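3.2 Table layout and objects

The breakfast set was laid out on a work table covered in brown paper. Strips of dark blue tape divide the surface into cells, and each object is logged by the cell it stands in, or by the pair of cells if it straddles a line. The set was put together by Idalina Caldeira and Tâm Sầm at the Foscombe site in May.
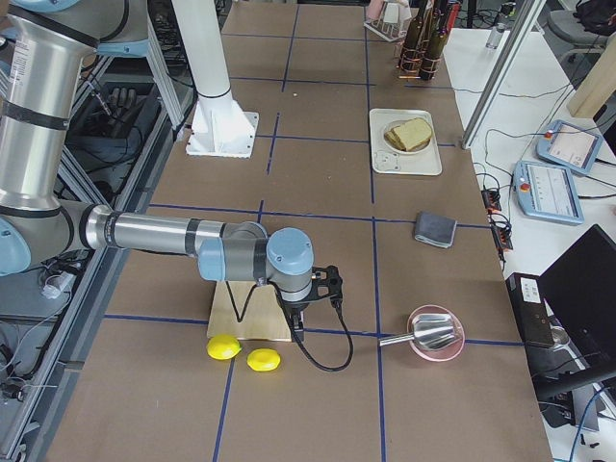 We chose kitchen things that people tend to leave where they last used them. Lemons stay near the cutting board, and a scoop stays in its bowl. Cloths drift – in our 19 home visits they were the items most often found far from where they were kept.

Figure 2. Lemons by the wooden board and a metal scoop resting in the pink bowl.

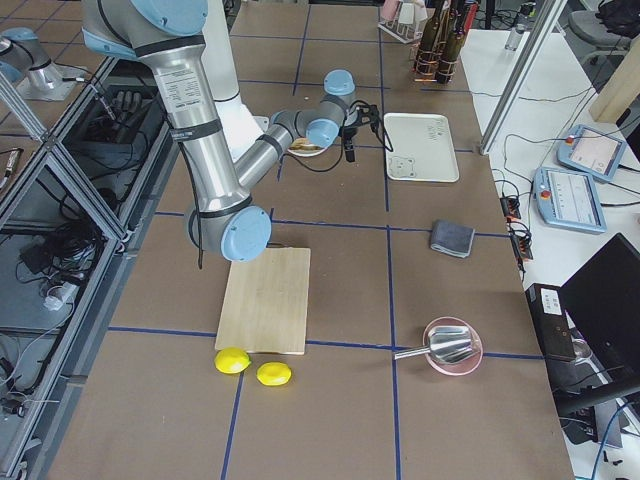 Does an object on a tape line count as misplaced? It counts as placed in both cells, and the raters judge it by what it sits next to.

Food was treated as a separate class. Bread, toast and egg are tied to their plate, so a rater who moves the food on the plan must move the plate as well. Thư Tô and Thiện Kiều rated every layout on their own and then compared sheets. They disagreed on 11 of 57 layouts, mostly over the folded cloth and whether it belonged with the tray or with the bowl. These cases were kept in the data and marked as open.

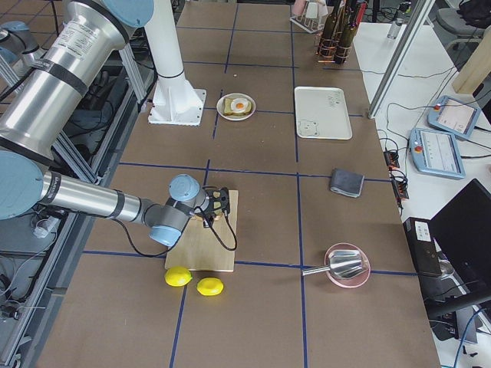
3.3 Rating procedure

Raters worked from a printed plan of the table and wrote one cell code per object, or 2 for objects on a line.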